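Keeping fabric stool tops and tablecloths clean

Filed under: Home > Seating & Linens

Patterned stool cushions first. Vacuum with the brush end, then a damp cloth, blot dont rub.

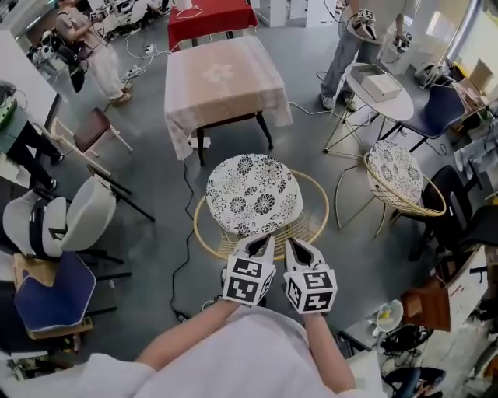 Heiðrún Briem: mine went yellow after I used too much soap, so go easy, 2 drops in a bowl of water is plenty.

Good point. Wire bases: dry cloth, get under the ring, dust sits there. Lace cloth on a table, shake it outside, cool wash in a mesh bag, dry flat. Red cloth alwasy on its own. Cables on the floor, move before you mop.

Repeat every 7 weeks or so. More if you have a cat.

Recent
Getting wax out of lace
Wobbly stool legs, quick fixes
Folding round tablecloths
Chair pads that stay put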